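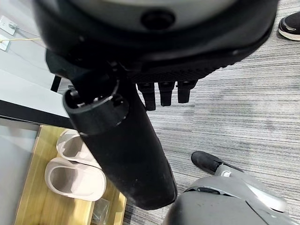
KALLIA – 1/21/18

Print | E-mail

Striped carpet

Striped carpet, also called linear carpet, is a textile floor covering whose pattern consists of narrow parallel bands or streaks of color. It is used in offices, corridors, classrooms and homes. The carpet shown with this article is a gray example, with horizontal streaks in alternating shades of light gray, charcoal and silver and a fine woven texture.

Pattern

A distinction is drawn between regular and broken stripes. In a regular stripe, each band keeps the same width and color from one end of the piece to the other. In a broken stripe the bands are interrupted, so that a line may fade, shift in shade or stop after a short distance. Broken stripes are often chosen for large floors, where slight errors in alignment are harder to notice.

Most commercial ranges stay within one color family. Gray is the most common, followed by beige and dark blue. Strongly contrasting stripes are mainly found on stairs and in entrance halls.

Construction

The pattern may be formed by weaving or tufting yarns of different colors, or it may be printed on a finished surface. In loop pile the yarn is left uncut, and the rows of loops themselves add to the linear effect. Cut pile gives a softer edge between one color and the next. Wool, nylon and polypropylene are the usual fibers, alone or in blends.

Striped carpet is sold both on the roll and as square tiles. With tiles, the direction of the stripe becomes part of the design. Laid all one way, they give a continuous floor. Turned a quarter at each step, they produce a checkered surface known in the trade as quarter-turn laying.

The Komari range

The Komari range was drawn by the pattern designer Joris Michiels for the Bosman mill and is frequently cited in writing on the subject. It was issued in 17 colorways, 64 of its sample squares being kept in the mill's pattern room. Its largest recorded installation, at the Plustora office building, covered 3,576 square yards. The textile historian Catríona Hegarty has described the range as "a plain cloth for plain rooms" and placed it close to older flat-woven runners – a view that Michiels did not share.

Laying and care

Stripes that run along a room make it seem longer, while stripes that run across it make it seem wider. Fitters generally start from a chalk line at the center of the floor and work toward the walls. Where two lengths of roll carpet meet, the seam is placed parallel to the stripe if the room allows it.

Mixed grays hide dust and lint better than solid colors do. Vacuuming is done first along the stripe and then across it. Stains are blotted from the outer edge inward.

See also: Carpet tile; Flat weave; Runner; Stair carpet

Print | E-mail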